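Color temperature drift in cheap LED bulbs, part two

The first part of this ended with the bulbs still on the test shelf, so I will start with the result. After 1000 hours, the Vitura bulb measured 43 kelvin lower than it did out of the box. The Mivergate bulb had moved in the other direction and was visibly bluer when the two were lit side by side against white paper. Both are sold as 2700 K. The Vitura started at 2731, which is well inside the tolerance for that rating, and it finished inside it as well.

A drop of that size is hard to see on its own. Put a new bulb next to an aged one in the same fixture and most people will pick out the difference if asked to look for it. Put them in separate rooms and they won't. For a hallway or a closet the question is academic. It matters in a fixture with several sockets, where one bulb fails and gets replaced from a fresh box.

Method, for those who asked. Each bulb ran base up in an open porcelain socket, on a timer that gave it a short rest every night. Base up is the harder position because the driver sits in the heat coming off the LED board. I let each bulb warm up before taking a reading. Readings taken cold were consistently higher, and the gap was large enough to swamp the drift I was trying to measure. If you do this at home, skip everything in the first half hour.

The meter is a secondhand spectrometer with a calibration certificate that expired before I bought it. I don't trust its absolute numbers. I do trust it to agree with itself, and I checked that against a halogen reference lamp that gets switched on only for this purpose. The halogen readings stayed flat over the whole run.

Drift toward blue and drift toward yellow have different usual causes. A white LED is a blue chip under a layer of phosphor, and the phosphor converts part of the blue into longer wavelengths. If the phosphor layer degrades or lifts away from the chip, more blue gets through and the color temperature rises. If the plastic lens or the encapsulant browns with heat, blue is absorbed first and the color temperature falls. I cut the Vitura bulb open afterward and the encapsulant had a slight tan cast compared with a new one. The Mivergate is still in one piece and I have no explanation for it beyond the general one.

Output is a separate matter. Both bulbs lost a little brightness, less than I expected, and neither flickered at any point that I noticed. The flicker readings will go in their own post once I have a sensor that samples fast enough. The one I have now aliases badly against line frequency and produces very convincing nonsense.

I also tried the dimmer test that came up after part one. On an old leading-edge dimmer the Vitura cut out at the bottom third of the slider. The Mivergate went lower but buzzed. On a newer trailing-edge dimmer both were quiet and both went down to a reasonable level. The color did not shift with dimming in either bulb, and no shift was claimed on the box.

For small objects on a neutral surface, I would choose the bulb by its R9 value before looking at color temperature. R9 is the score for saturated red, and it is left out of the headline CRI number. A bulb can carry a CRI of 80 and render reds as a dull brick color.
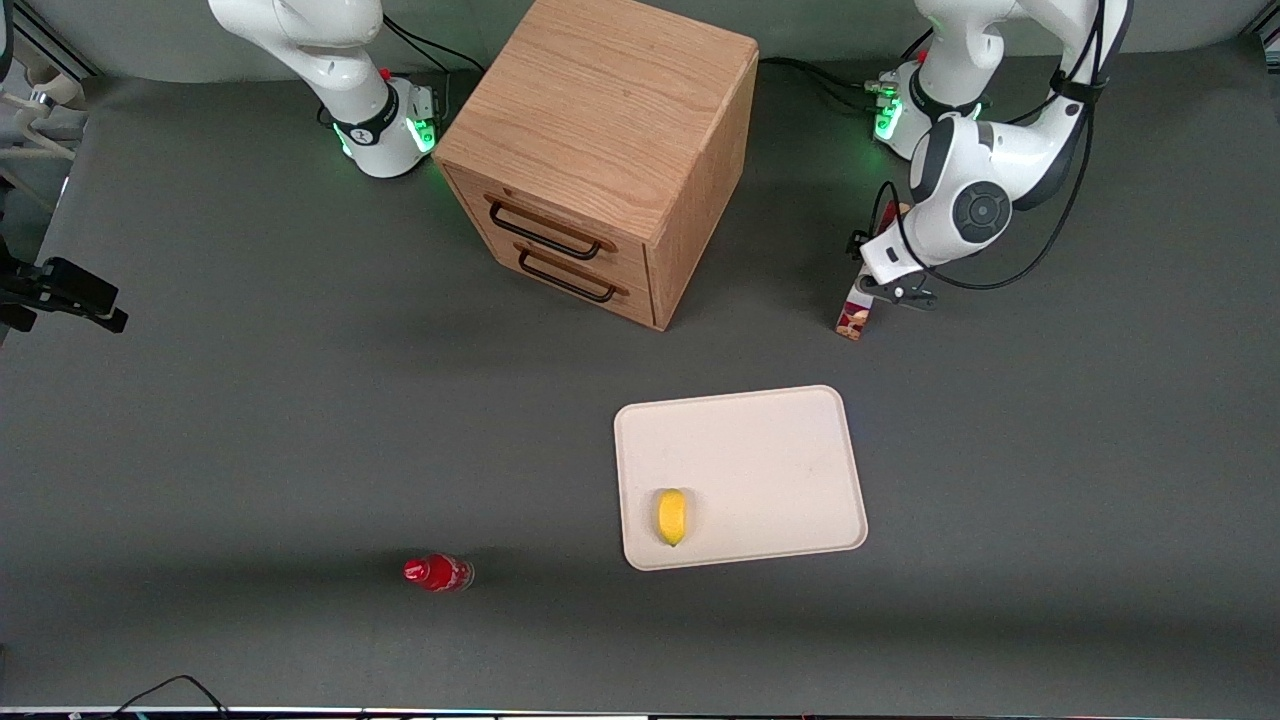
Bindside writes that R9 is overrated as a buying guide, and that the value moves so much with small changes in the red end of the spectrum that a bulb scoring 10 and one scoring 25 can look the same in use. I agree with the second half. The scale is steep, and small differences on it mean very little. A bulb near zero next to a bulb above 90 is a different case, and most hardware stores now stock both kinds on the same shelf at similar prices.

Next on the shelf is the Ikeda, which comes with a glass envelope and a heavier base. It has been running since Friday.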